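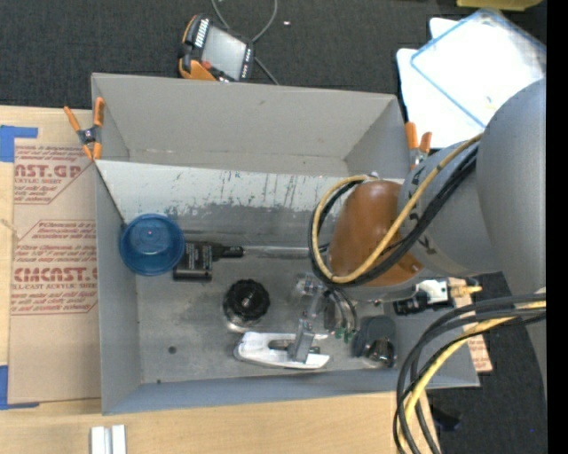
Sturkton Swap Notes is a plain text collection of almost 2,000 short write-ups from the swap table we run in Sturkton, and I've been typing it up on and off since the spring. Each write-up is a few lines on one thing somebody brought in to give away: what they called it, what they hoped to get for it, and whatever story came along with it. I love the stories best, so those got kept whole. The entries are a mixed bag, and you should expect the sort of company you get when a blue plastic cup on its side ends up next to a black electronic gadget in the same gray box. If you want tidy categories you'll be grumpy by the second page!

What's in the folder

notes.txt has everything, one entry per block, with a blank line between blocks. places.txt lists the spots people said they came from (Hidau comes up a lot, thanks to the Saturday bus). words.txt is my own list of local names for household things, 400 of them, and it's the file I'm proudest of. There are 12 different words for a dish towel in there. Twelve!

How an entry looks

The first line is what the giver called the thing, spelled the way they spelled it. The second line is what they wanted back, and "nothing" is a perfectly normal answer. After that comes the story, if there was one. I left the grammar alone. When I couldn't read the handwriting I put a question mark in brackets and moved on — please don't write to me with guesses unless you've seen the card.

Where it came from

The cards were filled in by hand at the table. Rozália Barta kept the early ones in a cookie tin and let me borrow them for the whole of August, and she also sorted out the Hungarian bits that I'd made a mess of. Wendelin Egger typed the Pedgate cards, so those have nicer punctuation than mine. Anything marked Szabó came from the Szabó hardware store, where they let us leave a stack of blank cards by the register.

Things to watch out for

People's names are gone from the stories, swapped for a single letter. The same letter can mean different people in different entries, so don't try to build a family tree out of it. I know of 16 entries that are in there twice with small differences, and I've left them in until I can work out which card was the original. Prices, when they show up, are whatever the person said they once paid, and some of them are pretty wild.

Using it

Go ahead and use it for anything you like: word lists, school projects, reading out loud at parties (I've done this, it goes over great). If you quote a story, quote the whole thing and say it came from Sturkton. Fixes to the typing are welcome, and please give me the first line of the entry so I can find the card.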